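Le soja, la petite graine aux grands pouvoirs

Tu as sûrement déjà mangé du soja sans le savoir ! On le retrouve dans le tofu, dans certains yaourts, dans la sauce brune des sushis et même dans des bougies. Drôle de parcours pour une graine ronde comme une perle !

Le soja est une légumineuse, comme le haricot, la lentille et le petit pois. Ses graines poussent bien à l'abri dans des gousses couvertes de petits poils – passe le doigt dessus, on dirait du velours. Il y en a souvent 2 ou 3 par gousse.

Et sous la terre ? C'est là que ça devient passionnant ! Sur les racines, de minuscules boules abritent des bactéries. Elles attrapent l'azote de l'air et l'offrent à la plante, qui leur donne du sucre en échange. Quelle belle équipe !

Dans son jardin d'Arnby, Akua Kwofie a semé 20 graines avec sa classe. Quelques jours plus tard, les premières pousses soulevaient déjà la terre. « Les enfants couraient les voir à chaque récréation », raconte-t-elle.

Une fois mûres et sèches, les graines de soja jaune sont dures comme des cailloux. Avant de les cuisiner, on les laisse donc tremper toute une nuit dans beaucoup d'eau, et elles gonflent, elles gonflent !
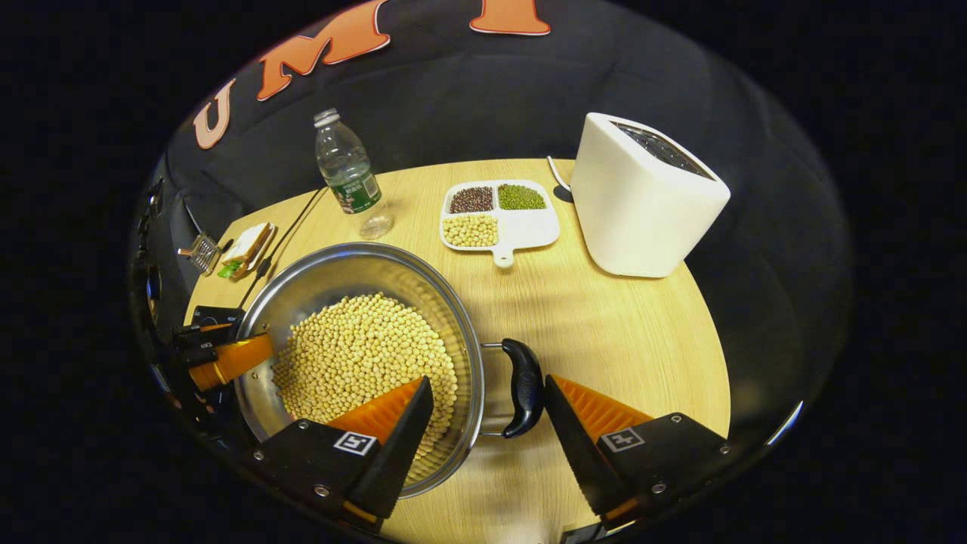
Ilura junior – n° 100 – mai 2025 – p. 20

Pour faire du lait de soja, on mixe les graines trempées avec de l'eau, on filtre, puis on fait bien cuire le liquide. Ajoute un ingrédient qui le fait cailler, presse le tout – et voilà du tofu ! La pulpe qui reste dans le filtre s'appelle l'okara. Elle est délicieuse dans les galettes et les biscuits.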